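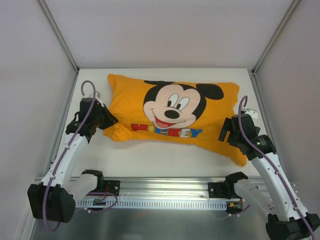
2 min read

So the arms came in January, two of them, bolted to a rail at the station where I used to stand, and Béla Győri told us they were only there for pillows. Only pillows! I'd done pillows at Skunport for 13 years. I had opinions about pillows.

My new job was to sit on a stool and watch. If an arm got stuck I pressed a button, and if it didn't I wrote "OK" on a tablet. The left one would pinch its end of a Mickey Mouse pillow and the right one would sort of hover, like my aunt at a buffet, and I'd be leaning forward going come on, come on, grab it.

Carla from returns used to work across from me. We'd each take an end, shake, flip, and talk the whole time (her divorce, my knees, whether the soup was worth it). Now she was over at the Lumico building and I ate lunch with my coat on.

By April the counter on the wall said 3,231 and Béla brought donuts. He asked if I had any notes for the engineers. I told him they pull too hard at the corners, you have to let the stuffing settle first, and he typed that in very carefully with his thumbs.

"Anything else?"

I said they could use somebody to talk to. He typed that in too.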